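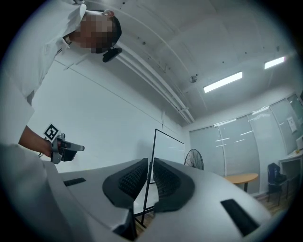

January, evening

The heating came back at four o'clock and now the apartment is too warm, so I write with the window open. From here I can hear the trains going out to Bestmont. In my first winter I could not sleep because of them. Now I notice them only when they are late.

I went to Havurley this morning for the bread class. I was nervous, as I am always nervous when I must speak with people I don't know. I prepared some sentences on the bus. "I have baked before, but only simple things." I said this sentence two times to the window, quietly, and then in the class I didn't need it. The teacher only asked who had brought an apron. I had not.

We made a rye loaf. At home my grandmother made it in a deep clay dish and never measured anything, so I believed that rye was a matter of feeling. The teacher weighs everything, even the water. For one loaf we used 1000 grams of flour, and I thought this was a mistake in the recipe, but she said the loaf should last the whole week. Mine weighed 1472 grams after baking. I wrote the number on the paper bag. I don't know why I was so proud of it.

The dough was very sticky and I could not make it round. The woman beside me showed me how to wet my hands first. She has lived in Enlow all her life and she speaks fast, and I lost some of her words, but hands are easy to follow. She asked me how we say "crust" in my language. I told her, and she tried to say it, and it came out as a different word, the one for a wool hat. I didn't correct her. Now I am a little sorry about this, because perhaps she will tell it to someone.

On the way home I stopped at Sirko for butter and they had only the salted one. I bought it anyway. I ate two slices standing in the kitchen with my coat on. The crust is too hard on one side and the middle is a bit wet, but the smell is correct. I had forgotten that smell. It is sour and also something like a cellar, and for a moment I was six years old and waiting for the heel of the loaf, which was always given to my brother.

I should call him on his birthday and not just send a message. I write this here so that I will do it.

Other things. The landlord answered about the lock, he will come in the morning. I finished the library book and did not like the ending, too many people apologize. I learned the word "crumb" for the inside of bread. I thought it was only for the small pieces that fall on the table.

Tomorrow: buy yeast, wash the blue sheets, ask if the next class has still a free place.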